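Thread: Are small toaster ovens worth the counter space?
Small Appliances > Countertop Cooking

nsani
Posted 14 May 2023
Moving into a studio in June with no oven, only two burners. Everybody keeps telling me to get a compact toaster oven and I'm not convinced. The Grelten I'm looking at is 60 dollars. Reviews are all five stars and all sound like the same person wrote them. Does anyone use one of these after the first month?

plallau_fab
I do, for toast. That's about it. The box for mine said "bakes, roasts, broils, reheats" and I would call two of those a stretch. A chicken thigh takes forever and the top burns before the middle is done.

qianru_lu
Disagree with Fabrice. Mine gets used every morning and most nights. Frozen dumplings, leftover pizza, half a tray of vegetables. You have to move the rack down and ignore the dial. 200 on the dial is not 200 inside, buy a cheap thermometer.

plallau_fab
So you buy an oven and then buy another thing to find out what the oven is doing. OK.

qianru_lu
A thermometer costs less than lunch. People do it with full-size ovens too.

boyang.f
The heat isn't what I'd worry about, it's the footprint. The listing gives you the size of the body. It doesn't count the handle, or the door when it's down, or the gap you're supposed to leave behind it. My Millura "fits any counter" and it hangs over mine with the door open. Tape the outline on your counter before you pay for anything.

nsani
Did the tape thing just now. With the door open I lose the only spot where I can put a plate down. Not thrilled.

Lingyun Y
That's the real question for a studio, where do the dishes go. Put it on the left with the door facing the open part of the counter and keep a clear patch in front. I wouldn't push it up against a wall either. 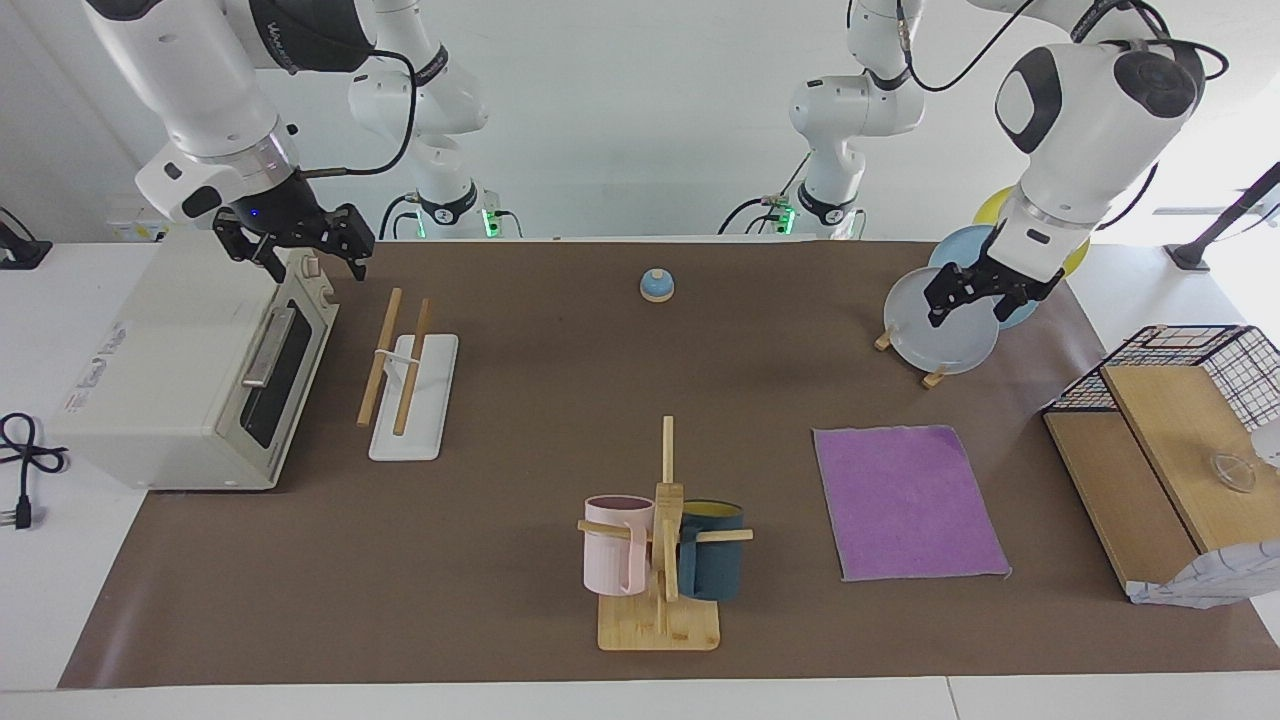
Toaster oven on the brown mat, door toward the middle, light blue plate, chopsticks in their holder.

plallau_fab
That's a whole table though. She has a counter.

Lingyun Y
Same idea, less room. The knobs are up by the door side on this one, so check you can reach them wherever you end up putting yours.

boyang.f
Is the mat doing anything? I've seen those sold as "heat proof" and I have my doubts.

Lingyun Y
Keeps crumbs off the table. I wouldn't trust any mat with a hot tray unless the label gives a temperature.

qianru_lu
Agree on that one. I use a metal rack for trays.

nsani
OK, leaning toward a used one so I'm not out the full price if I hate it. There's a Ye listed near me, 4 years old, "barely used," which kind of makes Fabrice's point for him.

plallau_fab
Ask to see the crumb tray before you hand over any money.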